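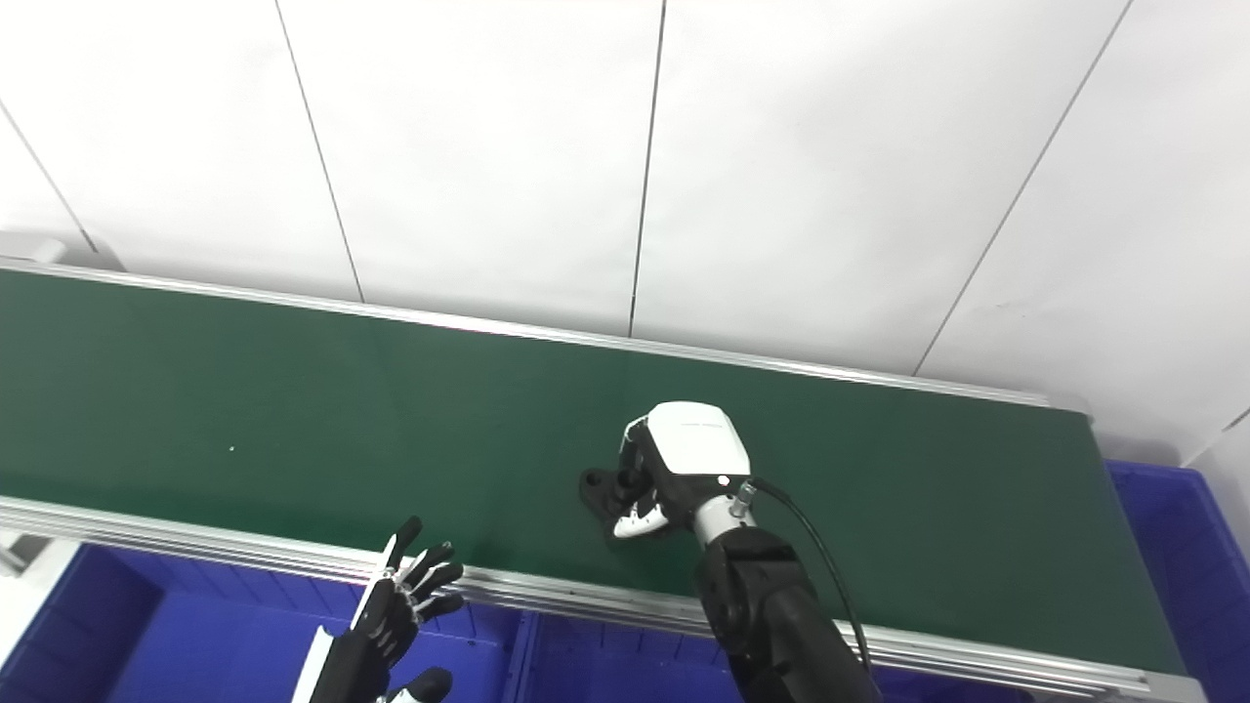 Kirnside Parcel Sorting Times

G'day, and thanks for stopping by! I've been keeping tabs on how long parcels sit at the Kirnside depot before they head out for delivery, and this is the lot in one tidy(ish) CSV. There are 1317 rows, one per parcel, all from August. Last updated December 2, 2018.

What's in it

Each row has a parcel code, arrival time, departure time, weight in grams and the carrier, either Plokus or Bakos. Times are local, 24-hour. I've scrambled the parcel codes so you can't look anyone up, sorry if you were hoping to.

Known gaps

76 rows have no departure time. Mostly Bakos, whose tracking page has a habit of skipping a step. I left them blank (please don't fill them with zeroes, I did that once and my averages went bonkers). Weights over 1000 grams are rounded to the nearest hundred, so go easy on the histograms.

Belts of the sort covered by the "line" column are long, flat and green, with aluminium rails down both sides.
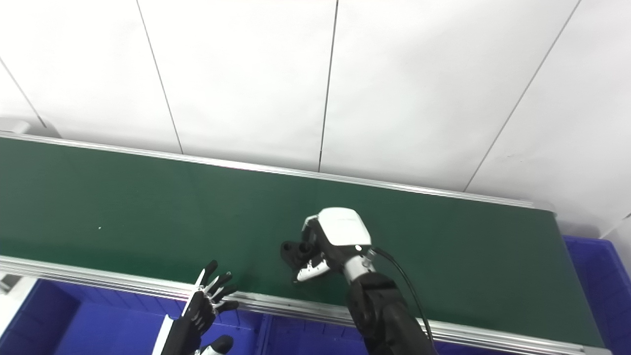 Using it

Any spreadsheet will open it. My plotting script, ornitz.py, wants Python 3 and grumbles at anything older. Run it from the same folder as the CSV and it'll spit out 16 charts, a few of them even useful!

Licence

CC BY. Found a mistake? Open an issue and I'll have a squiz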